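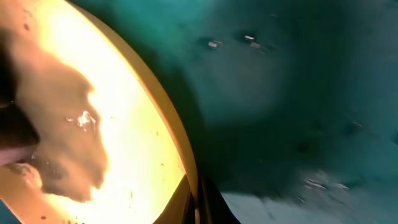 Pale yellow, tan and a lot of dark teal.

Monday, November 24, 2025

I have been told three times since September that yellow and teal "sing" together. I'm still waiting to hear it.

The back room was supposed to be the easy one. I bought a tin of Preltero in a soft butter shade, which on the card looked like something you'd want to eat breakfast next to. Under a strong light a pale yellow goes nearly white in the middle and then a sort of golden cream at the edges, so what exactly did I pay for? The card has 16 yellows on it. I'd bet good money I couldn't tell five of them apart after dark.

Then there's the dust. The Plollus website says a matte finish "forgives everything." Ours has forgiven nothing. Every speck shows up on a light color, and I have now wiped the same shelf twice in one afternoon looking for a mark that was a shadow.

I did like the darker trim more than I expected to. An ochre edge gives the eye somewhere to stop. I'm less sure about 20 dollars extra for the "heritage" version, as the plain one next to it looked the same to me – and to the man at the counter, until he remembered he was selling it.

So the teal stays for now and the second tin goes back if they'll take it. The lamp is next. The box promises 670 lumens of "natural calm," and I've kept the receipt.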